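Yurt Hand Gripper: club kit and spares

Sold by the Viddale robot club, from our own bench. Page last changed 8/23/24.

Hello! If you've landed here you probably run a school club, or you've a student project that needs a gripper you can hold in your hand, and you'd like to know what you get for your money. I put these kits together with the club, so I'll tell you what I'd want to know before buying one.

The Yurt started as our entry for the Werna student contest. The task was sorting household bits and bobs, and every team had to teach its arm by showing it the job first. We'd been dragging the arm about by hand (slow, and very hard on the wrists), so a few of the students drew up a gripper you carry round yourself, doing the job the way you'd do it at home, while it records. We came sixth out of I forget how many and were thrilled. Then another club asked if we'd make them one, and then another, and now there's a shelf of boxes and this page.

What's in the box: the body shell, ready built, the pair of yellow fingers, two slotted side plates, the curved handle, a spare set of shell screws, a charging lead and a printed building sheet. Each one has a label with its number and a square code on it. Please don't peel that off! The code opens the settings for your own unit, and if you write to me with a problem the number is the first thing I'll ask for.

The fingers have a long hole through the middle so they give a bit when they close on something. They're happiest with soft or roundish things. Folded cloth, sponges, beakers, small boxes, all fine. Coins and single sheets of paper, not really, and I'd set your students a different challenge. 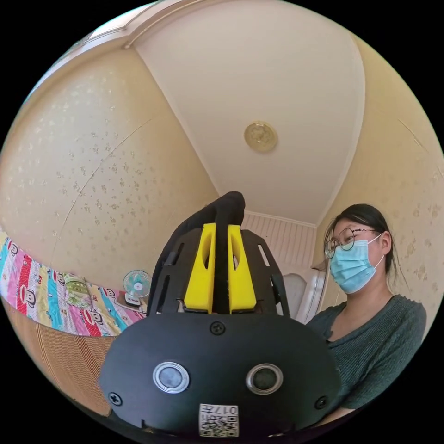 Flimuvton bought two in March and wrote to say that their group got on with it far quicker than with the old arm, but that the younger ones found the handle tiring after a long spell and kept swapping hands. Could we do a smaller one?

Yes, we can, and it's now a free choice when you order. Just put "small handle" in the notes. It fits the same holes, so you can have both and change over between lessons if you've a mixed group. I'd still have them work in short goes, mind. Tired hands make wobbly recordings and you only end up throwing those away.

Some facts and figures. It weighs 900 grams with the standard handle on. The memory takes 200 short recordings before you need to copy them off, and it'll beep at you when it's nearly full. A full charge lasts our lot a whole club session with some left over. You'll want a plain cross-head screwdriver for the shell and nothing else.

Wipe the two round windows on the front with a dry glasses cloth before each session. Thumbprints are the cause of nearly every "it's stopped working" message I get (mine included, the first term).

Spares: fingers are sold in pairs, and side plates one at a time, so say left or right. We keep 6 pairs of fingers in stock and make more when they run down, so a big order can take a little longer. Shells we only swap if you send the old one back.

To order, write to the club with the code YURT 3140, your school or club name and which handle you'd like. We pack after club, so allow a few days for a reply, and longer in the holidays. If you're entering Werna yourselves, check this year's rules on hand-held kit before you buy, as they do change.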